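Pinza manual Resetti – kit para clubes y talleres de robótica

Ref. Resetti-2. Se entrega por parejas (izquierda y derecha). Stock limitado, consultar en mayo.

Qué es. Pinza de mano, cuerpo blanco, dedos negros, gatillo. La diseñó el club de robótica Omoregie para su proyecto de curso: enseñar a un brazo a doblar ropa a partir de demostraciones hechas a mano. El alumno coge la pinza, hace la tarea, se graba. Luego se entrena. Nada de teleoperar con mando y sufrir.

Para quién – clubes de secundaria, FP, primeros cursos de ingeniería. También equipos que preparan la prueba de textil de la liga Hallow, que este año pide trabajar con las dos manos.

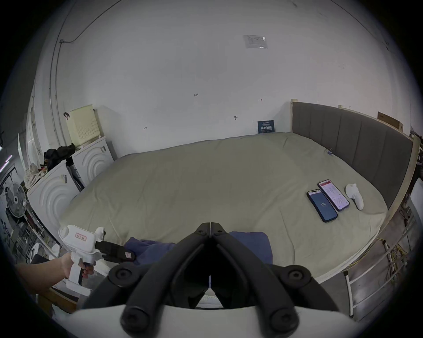

Dos pinzas, paño azul marino y los móviles sobre la cama de prácticas.

Qué incluye el kit
2 pinzas montadas y ajustadas
1 juego de dedos de recambio
Etiquetas adhesivas para marcar cada pinza
Tornillería y llave
Guía de clase en PDF (castellano e inglés)

No incluye: móviles, telas, ordenador para entrenar. Los brazos tampoco, que nos lo preguntan todas las semanas.

Con qué tela empezar. Paño pequeño, un solo color, que contraste con el fondo. Azul sobre sábana clara va muy bien. Las toallas gruesas para mas adelante. Camisetas con estampado, ni tocarlas el primer mes.

Agarre. Los dedos son lo que más se gasta. Si el paño resbala, mirar primero la punta y despues el recorrido del gatillo. Apretar más fuerte no arregla nada y fuerza los pivotes.

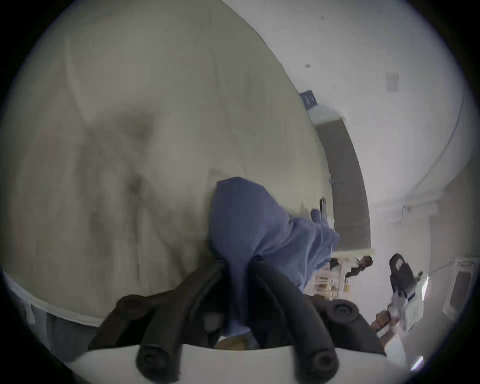
Para el pliegue en el aire hace falta práctica, unas cuantas tardes. Wanting Pan, que lleva el grupo de los nuevos, les hace repetir solo el levantar y soltar hasta que sale sin tirones. Ese ejercicio viene en la guía, ficha 9. Despacio. Si el movimiento es brusco la demostración no sirve y hay que borrarla, así que mejor ir lento desde el principio.

El puesto de trabajo. Vale una cama, una mesa acolchada, una colchoneta alta. Sábana bien estirada, pared lisa detrás. Cada grupo marca sus límites como quiere – rotulador, cinta, lo que deje el centro. Entre sesión y sesión no se mueve nada.

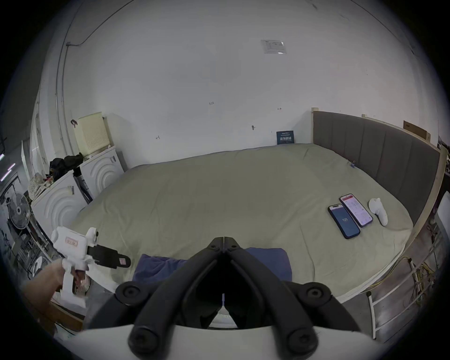 Puesto listo para la sesión, con marcas a mano en la pared.

Plan de clase orientativo
Sesiones 1 y 2: coger, levantar, soltar. Una mano.
Sesiones 3 a 5: dos manos, llevar el paño de un lado a otro.
Sesiones 6 a 9: doblar por la mitad, y otra vez por la mitad.
Sesión 10: repaso, limpieza de datos, lanzar entrenamiento.

El equipo de Sinéad Geraghty juntó 3000 demostraciones en un curso con este plan. Con menos también se puede empezar, el primer modelo sale torpe pero a los chavales les engancha verlo. 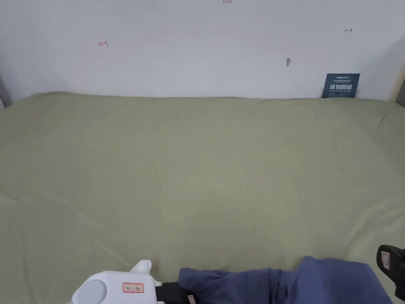
Las etiquetas de las pinzas no son decoración. Apuntar el código en la hoja de sesión antes de grabar, siempre, y no intercambiar izquierda y derecha a mitad. Hadiza Wike perdió una tarde entera de datos por eso y desde entonces la hoja lleva casilla propia.

Mantenimiento. Paño seco para el cuerpo. Nada de alcohol en las etiquetas, se borra la tinta. Revisar tornillos de los pivotes cada 10 sesiones. Recambio de dedos por separado, ref. Iso-9.

Garantía y dudas. 2 años, piezas de desgaste aparte. Préstamo para clubes sin presupuesto: escribir a Chidubem Onuoha desde el formulario, indicando centro, numero de alumnos y fechas.

Envíos por la mañana, pedidos antes de las 9:00 salen el mismo día.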